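March 10, 2024
By Skenditz Newsroom

Home | Products | News | Careers | Contact

Skenditz Opens Second Data Room to Teach Robots Grocery Sorting

HIMLEY – Skenditz, a maker of software for warehouse robots, today announced that it has opened a second room at its Himley site for gathering examples of robots sorting packaged groceries. The examples will be used to train Pacheco, the company's learning system for two-armed robots.

Pacheco learns from recorded work. An operator guides the arms through a job from start to finish, and the system stores the arm movements together with the camera footage. Each recording is checked by a second person before it goes into the training set. Recordings in which an item is dropped are kept and marked as such.

The first room opened in December and was set up for boxed dry goods. The new one is for drink cartons, pouches and other light packages that bend or tip when they are gripped. Operators work in shifts of 3 hours, and the items are changed after every 20 recordings so that the system does not learn from one layout only. Bins are also moved between sessions.

"Cartons with folded tops are a common item in stores and a hard one for a gripper," the company said in a statement. "If the jaws close too low, the carton bends. If they close too high, it swings. We want Pacheco to have seen plenty of both."

Skenditz has collected over 20 hours of carton handling so far. The company plans to test the trained system at the Karness distribution center later this year, where it will work on returned and mixed orders. No date has been set for a wider release.

Companies that would like to have their own packaging included in the collection may send samples to the Himley site. Samples are not returned. A list of accepted sizes is available from the Skenditz sales office on request.
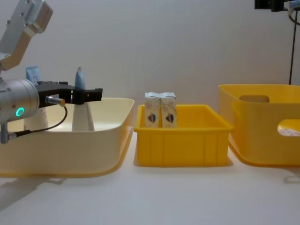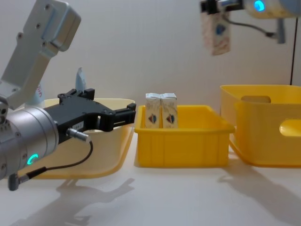

Carton sorting at the Skenditz site in Himley. In the second picture, the arm at upper right holds a carton in its gripper.

Comments (3)

packline_ops
Does the sample offer cover glass jars or only cartons and pouches? The release doesn't say.

Skenditz Newsroom
Light packages only for now. Please ask the sales office for the size list.

mtr88
Good to see the dropped items being kept. We threw ours out on an earlier project and had to record a lot of it again.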